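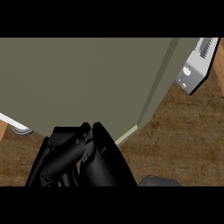 A metal bracket at the corner of an olive-grey panel.

Retno Kwok has been fixing other people's cupboards for 27 years and has stopped expecting gratitude. "They ring when the door falls off," she says. "Never while it's still merely thinking about it."

Her shop, Gondusen, sells hinges, latches and very little conversation before ten. Drawers line the back wall, labelled in a system she describes as alphabetical, "depending on the alphabet".

Does she have a favourite part? She looks at me the way my dentist does. "Screws. The right length. People buy 55 millimetre ones for a 30 millimetre door, then wonder about the new hole on the other side."

Her own kitchen, she admits, has had a cupboard without a handle since July. Her neighbour has offered to fix it – twice. "He owns a drill," she says darkly, and goes back to her invoices.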